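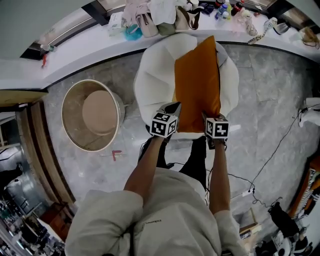
The Morari Creek culvert, a thread (long one, get a coffee)

1/ Friends, I finally sat through the whole recording of the town meeting on the Morari Creek culvert, all of it, including the part where the microphone hummed, and I promised several of you I'd write up what I understood. So this is me keeping my promise, a few days later than I said I would.

2/ For anyone new in town (welcome!), the culvert is the old pipe that carries the creek under Sang Road just before the salt marsh. It's too narrow, and it has been too narrow for as long as I've lived on this side of the harbor. On a big tide the water can't get up into the marsh fast enough, and after a hard rain it can't get back out.

3/ That matters for the marsh, where the grass on the upstream side has been thinning and the reeds are moving in. It matters for the road too. If you were trying to get to the ferry during the January storm you'll remember sitting there with your blinker on, looking at a pond where the pavement used to be.

4/ The plan is to pull out the pipe and put in an open box culvert, 9 feet across, with a natural bottom so the herring have something to swim over. The road surface would come up a little as well. I had pictured a great big bridge for some reason and I was relieved when I saw the drawing.

5/ Now the part everyone keeps asking me about at the post office. The engineers, Praltido, came back with two ways of doing it. One closes Sang Road completely and gets it done in 9 weeks. The other keeps a single lane open with a temporary signal and takes most of the winter and a good bit of spring.

6/ Naomi Nzioka from the conservation office explained this better than I can, but the herring run sets the calendar. Work in the creek bed has to stop before the fish come up. With the slower option there's a real chance they'd have to pause, leave everything half built, and come back in the fall to finish.

7/ I went in wanting the one lane, I'll admit. My sister lives on the far side and the long way around by Purkiria Point adds a good stretch to the drive, and I am not a person who leaves early for things. By the end I was leaning toward the full closure. I'd sooner be annoyed once.

8/ Widad Haddad, who has the last house before the marsh, asked what happens to her well if more salt water gets upstream. I thought it was the best question of the night. The answer was that there are monitoring wells going in first and the readings will be posted, and she asked for that in writing, and good for her.

9/ They've had 104 written comments so far, which for us is an awful lot! Plenty are about the detour, several are about school bus times, and one is a very lovely page and a half about otters that I'd encourage you to read if you have the time.

10/ You can still send yours in. Comments close on 21st September, and you can email them or drop a note in the slot at town hall, the one on the parking lot side. It doesn't have to be fancy. Say which option you'd like and how you use the road.

11/ A couple of things I still don't know, so please don't take my word on them: whether the fire department would station a truck on the far side during a closure, and who pays if the cost comes in above the grant. I've written to ask and I'll add the answers to this thread when I get them.

12/ Thank you for reading all this, and thank you to the person who brought the lemon bars. If I got something wrong, tell me kindly and I'll fix it.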